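Packing and Posting for Small Makers
Handout 4: Soft mailers, and how to choose one you'll enjoy using
Tutor: Danica Kolev

Last time we did boxes, and some of you stayed well past the end arguing over corner crush (lovely!). Now for my favourite bit of the whole course, the humble soft mailer. I've packed scarves, sewing patterns, tea towels and one very patient felt hat in these things and I still get a small thrill when the seal goes down straight.

What we mean by a soft mailer

Any flat, flexible envelope that closes with its own adhesive strip. There are plain poly ones, paper ones, and padded ones with bubble inside. They bend with the contents, they weigh next to nothing, and most of them will go through a letterbox if you don't overfill them. They give hardly any protection against crushing, so pottery, glass and anything with a stiff corner goes back to Handout 3.

Picking a size

Lay your item flat, folded the way you'd like the customer to find it. Measure the width and the length, then the thickness at its fattest point. Add the thickness to both measurements and then a bit more for your fingers. People nearly always buy too small the first time and end up wrestling a jumper into something meant for a paperback. Try five or six items from your own stock before you order a whole carton.

Plain or printed?

I do love a printed mailer. It's the first thing your customer sees, and a cheerful one on a doormat is a treat before it has even been opened. Cartoon animals go down wonderfully for children's things, and plenty of grown-ups like them too. Bold colours and big shapes work best, as small pretty patterns turn to mush from arm's length.

A few cautions. A busy print swallows handwriting, so use a white label with dark print and leave a margin round it. Don't put the label over a fold. And think about who is getting the parcel: a birthday surprise might be better off in plain grey!

Filling and sealing

Work on a long table if you can get one, with a cloth over it so nothing snags. Slip the item into a thin inner bag first, or wrap it in tissue. Slide it right down to the bottom, then smooth the air out from the bottom up towards the flap. Peel the strip, fold the flap over once and press from the middle outwards. If you're adding tape, wrap it right round the edge and on to the back; a short piece stuck on the front will lift. Keep all tape away from the label.

Costing

Our worked figures use the Georgiou price sheet from the folder. A pack of 200 is the size most of you will want to begin with. When the Vatska knitters went through their records they had sent 3,791 parcels, and 13 came back with split seams, every one of them overstuffed. Copy the table into your notebook and put your own prices in the right-hand column.

For next time

Bring one item you sell and two mailers you think might fit it. Scissors, tape and labels are in the Indell cupboard. Read the Grisotora leaflet on label sizes, both sides please, and have a go at the thickness sum before you come.
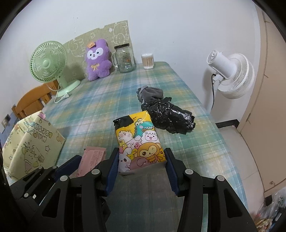 Fig. 1. Printed soft mailer in yellow, cartoon animal design.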